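The count on the whiteboard said 831 when Munther Boutros got in, and it had said 831 when he left the night before. He put his lunch in the fridge and went to see who had the tools.

Both grippers were on their chargers. The one with the blue tape was his. He had used it for 4 months, and he knew that the trigger stuck a little at the halfway point and that you had to wait for the second beep before you moved, or the first part of the take was garbage.

The job was easy to explain. You held the tool in your right hand, squeezed the trigger, picked up an object, and set it down where it was supposed to go. The camera on the tool watched the fingers. Each time you did it was called an episode. The company, Kadico, wanted 1,000 episodes of every task, and when it had them it sent them to a training run, and a month later a machine somewhere could do a bad version of what Munther did.

The current task was shoes. Pick up a shoe from a table, put it on a rack. He needed 169 more.

"They moved the deadline," Dana said from the next bench. She was wiping down her lens with a cloth. "Kimuvell wants it by tonight."

"Who told you?"

"It was in the channel. You don't read the channel."

He read the channel. It said what she said it did.

Kimuvell was the customer. They sold shelving robots, or planned to. Dundura, which owned the building and most of Kadico, had promised them shoes, mugs and folded towels by the end of the summer. The towels were done. Everyone had hated the towels.

He started at eight thirty. He had a crate of shoes that had been bought in bulk, none of them in his size, and he had a sheet that told him how to vary things. Left shoe first, then right. Toe toward you, toe away. Lights on, lights off, blinds open. Every twenty episodes he changed the table. The sheet had been written by a woman named Kanaan who worked upstairs, and who had once done his job for a year. She had added a line at the bottom in pen: Make mistakes and fix them. Do not make them on purpose.

He had thought about that line a good deal. If you dropped the shoe by accident and picked it up again, that was worth having. If you dropped it because you wanted a drop in the set, your hand did something different beforehand, and the model learned that too. Kanaan said she could see it in the playback. He had tested her once, with ten takes, five honest and five not. She got nine of them.

By eleven he had sixty. By one his wrist hurt and he had ninety-four. He ate standing up and read the review queue on the wall screen. Twelve of his morning takes had been thrown out, most of them for the same reason. Grip slipped, cause unclear.

He went upstairs with the tool under his arm.

Kanaan had one of the bad takes open on her monitor. She ran it forward and back with the arrow keys. The shoe came up, turned a few degrees between the fingers, and slid out.

"Are you squeezing the same as last week?" she said.

"As far as I know."

"Do a few more and bring me the stills. Use the table with the hole in it. The light is better."

So he went back down and did a few more. He caught the heel and lost it. He caught the tongue and held on. He put an episode on the screen and stepped through it one picture at a time.

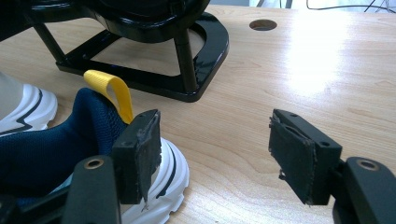

Munther had been looking at shoes for so long that he had stopped looking at his own tool. All morning he had gone over the sheet, the lights, the angle of his elbow, the weight of the crate. He leaned in close to the screen. Behind the left finger was the navy sneaker with the yellow pull tab, and he went past it to the pads. The foam on the right one was peeling, lifted along its top edge, with torn fibers hanging off a corner. The left was better, scuffed gray on top and frayed at the edges, with one loose strand. He turned the tool over in his hand and ran his thumb across the right pad. A bit of fuzz came off on his skin.

He sent the still to Kanaan. She wrote back in under a minute.

When were those changed?

He asked Dana, who looked it up. The log for the blue tape tool had one entry, and it was from October.

"October," Dana said. "How many have you done on it since?"

"Most of the mugs. All of the towels."

"That's a lot of towels."

There was a box of spare pads in the cabinet under the sink, behind the paper plates. He found a screwdriver and took the blocks off, scraped them clean with a putty knife, and pressed on new foam. It took him half an hour. When he squeezed the trigger the fingers met flat and made no sound.

Kanaan came down while he was putting the last screw in. She picked up one of the old pads and pulled at it, and it came apart.

"Here's the thing," she said. "The robot Kimuvell has is going to wear its pads out too. It'll be on a shelf line. I doubt they change them on time."

"So you want the bad ones?"

"I want the ones where it slipped and you got it back. I'll take those out of the trash." She counted on her screen. "Seven of the twelve."

"What about the other five?"

"You gave up on those. You let it fall and reached over and hit stop."

He did not remember giving up, but he believed her. He erased the number on the board and wrote the new one.

The afternoon went faster. The new pads held everything, and after an hour he noticed he was squeezing too hard, a habit he must have picked up without knowing it as the old ones went. He made himself ease off. The first three shoes after that fell on the table, and he picked each of them up and put it on the rack, and did not touch the stop button until it was there.

Dana left at six. She set her tool on its charger and asked if he wanted her to stay. He said no. He had eighteen to go.

The blinds were open and the light was going orange, so he wrote that on the sheet, in the column for light. Then he put a shoe on the table, toe away, and waited for the second beep.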